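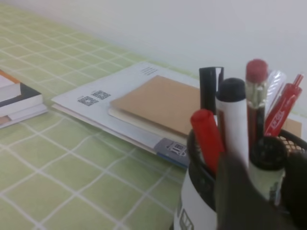

*Photo: wrist camera, Prindale arm. Credit: V. Semeniuk / Z. Derkach*

# Desk-Sorting Arm: Build Report

Vsevolod Semeniuk and Zoia Derkach
Prindale Shared Workshop, February

## 1. Purpose

The project was to build a small arm that can take a pen out of a holder on a cluttered desk and place it in a tray. The arm had to be built in the shared workshop with the tools available there, run from one laptop, and fit on a normal table. We did not try to make it fast.

A cluttered desk was chosen over a bare test board. Pens in a mesh holder lean in different directions and touch each other, and paper stacks next to the holder limit how low the wrist can go on the approach.

## 2. Hardware

The arm has 5 joints plus the gripper. The upper links are cut from aluminum tube and the joint housings are 3D printed. The first shoulder housing cracked along a layer line at the bolt holes. The second was printed on its side with thicker walls and has held since.

| Part | Source | Note |
|---|---|---|
| Servos, joints 1–3 | Indotura | metal gears |
| Servos, joints 4–5 and gripper | Indotura | plastic gears, one replaced |
| Controller board | Sisay | USB to laptop |
| Camera | workshop stock | fixed focus |
| Power supply | Pusier | 24 V, stepped down for the servos |

Reach from the base axis to the fingertips is 611 mm with the arm straight. Useful reach is less, as the elbow servo overheats if the arm is held out for long.

The camera sits on a printed bracket at the wrist, so the fingers always show in the lower right of the picture, very close and out of focus. We left it that way. Moving the bracket back would have cleared the view but put the camera into the forearm when joint 4 is bent fully.

## 3. Work area

The table has a pale green cloth with thin white grid lines. The grid was useful for rough checks of camera tilt, but we did not use it for calibration because the cloth moves when it is leaned on. The wall behind is off-white and plain, which keeps the background simple for the pens that stand above the rim.

The holder is black mesh with a white label band around the front. It contains markers and pens, among them red ones and a clear one. A stack of papers and booklets lies beside it with a brown notebook on top, and a few books are piled on the far left.

The top sheet of the paper stack has two small QR codes printed on it. An early version of our code looked for square black-and-white markers to find the tray and would sometimes lock on to these. The tray marker was later given a fixed ID and everything else is ignored.

## 4. Software

The control loop runs as follows:

1. Move to the viewing pose and wait for the wrist to settle.
2. Take one picture and mask out the area covered by the fingers.
3. Find the holder rim and the pen tops above it.
4. Choose the pen with the most free space at the top.
5. Approach along the pen's axis, close, lift, and move to the tray.

Step 3 took most of the time. The mesh has a fine diamond pattern that produces a lot of false edges. Blurring the picture before edge detection removed most of them but also weakened the clear barrels. We ended up using color for the red pens and edges for the rest.

## 5. Tests

We ran 40 picks, refilling and stirring the holder by hand between runs. A pick was counted as good if a single pen reached the tray without the holder tipping over. The result was 24 good picks.

The failures fell into these groups:

- Clear barrels. The depth estimate was wrong and the fingers closed short of the pen.
- Crowding. The fingers took hold of two pens, or pushed the target down between its neighbors.
- Short items. Anything that ends below the rim cannot be gripped without the fingers hitting the mesh.
- Holder movement. The base slid on the cloth when a pen clip caught on the mesh.

Red pens did best in all lighting we tried. Results got worse in the late afternoon, when the window side of the holder was brighter than the other.

## 6. Changes still to make

The fingertips need to be narrower. The present ones were drawn for blocks and are too wide for a full holder. Zoia has drawn a tapered pair with rubber inserts, not yet printed. The gripper servo should be swapped for a metal-gear type, and the wrist cable needs strain relief where it passes joint 4. Short items will be left out of the next test set until the new fingertips are fitted.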